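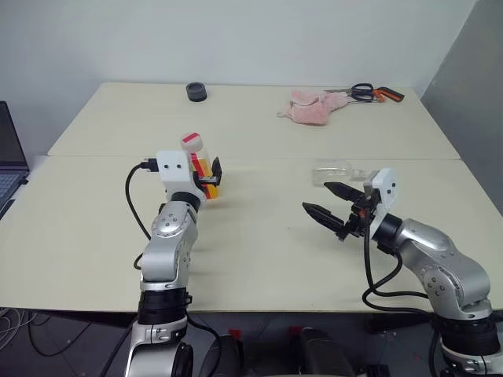
Page 2 of 7

Narkstead Sorting Room – progress report to the Seden Fund
Prepared by Yiran Song, project lead

Work on the table

The main table in the sorting room is in use. It is made up of two rectangular panels, cream in colour, pushed together so that the seam runs across the middle. We chose this over a single large top as each panel can be carried through the Narkstead doorway by two people. The pale surface was asked for in the original application and most things show up well on it. Clear plastic does not. A transparent bottle lying on its side near the seam is hard to pick out, and the same goes for clear lids and thin film.

Coloured items give no trouble. The small bottle with the yellow-orange body, the vertical red stripe and the white cap with its red band can be told from the others at a glance, and small black objects stand out on the far panel.

We would like to try a darker mat on the near panel for clear plastics only. Oddur Laxdal has asked Birnura for a sample and expects it in January. The cost would come out of the existing furniture line and we are not asking for more money.

Items in the set

The agreed set is 70 household items. Of these, 20 are small bottles, which is more than first planned – the Ye depot had plenty to give and very few jars. Bottles are now listed by body colour and cap colour. The earlier list went by contents, and that caused mix-ups when two products came in similar packaging.

Bottles are recorded both upright and lying down, as they reach a sorting table either way. The seam has not been a problem for upright bottles. We are keeping a note of anything that rolls, and will send it with the next return.

Still to do

Finish the list of lids and caps, which is behind. Replace the storage crates, two of which have split. Agree with Seden whether items with worn labels stay in the set or are swapped out. Oddur would keep them. I have no strong view but need an answer before the list is closed.

Spending is within budget under every heading except transport, where we are slightly over following a second trip to Ye. Figures are on page 7.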